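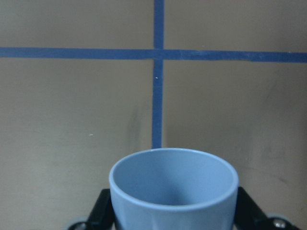 Amna Mengal

26th May

Front end back off the hillclimb car this morning. Third time since the season opener, and I want the numbers written down properly before anyone touches the toe again.

Complaint from the last event was the same as before: turns in fine, then goes light on the left front halfway round anything long and uphill. Worst at the second hairpin. On the Jiang dampers it was there but mild. With the Ernesska set it's sharper, and the tyre temps came back with the inside shoulder well up on the outside.

Started with the corner weights. Car on the pads, ballast in the seat, fuel at half, tyres set to the usual cold pressure. Cross weight was out by more than I'd like. Left front pushrod was 2 turns longer than the setup sheet says. No note of anyone changing it. It might have been me in November when the uprights came back from crack testing, and if it was I didn't write it down. Put it back to the sheet figure and rechecked. Much closer. Left the remaining difference alone until the dampers are sorted.

Dampers next. Both fronts off and over to the dyno. Right front matched the supplied curve all the way through. Left front matched on bump, but rebound was stiff at low shaft speed by the equivalent of 6 clicks. Wound the adjuster full soft and back out to check it wasn't just a miscount. Same again. Pulled it down and found the rebound needle seat scored and a bit of swarf sitting in the bleed. Oil was grey. The right one was clean, so I don't think it's the batch of oil.

Flushed it twice, new seat from the spares tin, fresh oil, bled it on the bench for 30 minutes before I was happy there was no air left. Second dyno run sits on top of the right front within the width of the line. Printed both and stuck them in the back of this book. Only one needle seat left in the tin now — please order more before the next round, and get the shaft seals at the same time.

That explains the hairpin, I think. Stiff low-speed rebound on the left would hold the wheel up as the car settles, and with the cross weight out as well it never had a chance of loading the tyre.

Other things found while it was apart:

- Left lower rear rod end has play. You can feel it by hand with the wheel off. Replaced, old one binned so it doesn't find its way back onto the shelf.
- Brake duct on the right rubbing the inner edge of the rim at full lock. Trimmed and retaped.
- Steering rack mounts fine, torqued and paint marked.
- Front anti-roll bar drop links were preloaded with the car at ride height. Set to neutral. This may have been part of the cross weight business too.

Engine hours are at 3276 minutes on the logger. Unen's sheet wants the valve clearances looked at soon, so that's the next job after this one. Compression test can be done on the same day with the plugs out.

The Gitix logger is still dropping the left front pot channel every so often. Swapped the plug ends over and the fault stayed with the loom, so it's a break somewhere between the footwell and the bulkhead. It's annoying because that trace would have shown the rebound problem two events ago. I've cut the heat shrink back as far as the first P-clip and the wires look good to there. Needs someone with small hands to carry on under the pedal box.

Alignment done last, after everything was tight. Camber unchanged both sides. Toe reset to sheet, strings checked from both ends of the garage. Bump steer not measured, ran out of light and the gauge is on loan.

For the test day: first runs on the old clicks, no changes until we have tyre temps from both sides. If the left still goes light I'd look at the bar before the springs. Pressures to be taken straight off the hill, before the car goes back on the trailer.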